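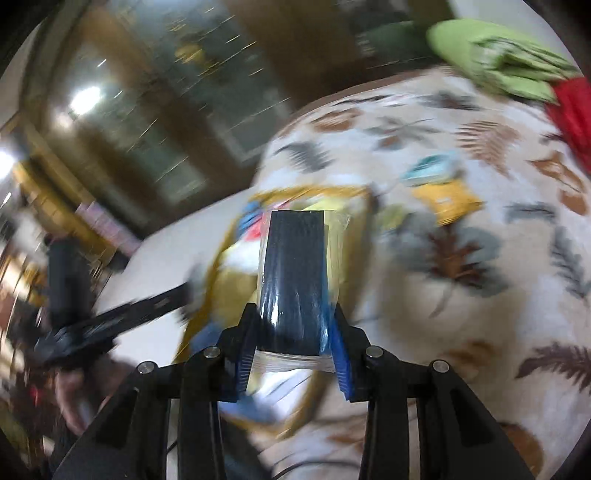

4.2 Sorting Packaged Goods Before Storage

Items brought into a Lakano residence are sorted on the bed before they are assigned to a shelf.

1. Spread the bedspread flat. Folded cloths may remain at one corner.
2. Place the bag on the bedspread and take out one item at a time.
3. Lay snack packets flat, with space between them.
4. Leave plastic film on wrapped blocks until the contents have been entered on Form 18.
5. Fold the empty bag and return it to the supply drawer.

Note: Packets may be stacked no more than 2 deep on the shelf.

CAUTION: Do not place opened food on bedding.

Questions about shelf assignments should be directed to Hadiza Onuoha, Residence Office.

Last updated: August

Related items
4.1 Receiving Deliveries
4.3 Labeling Shelves
4.5 Care of Bedspreads and Linens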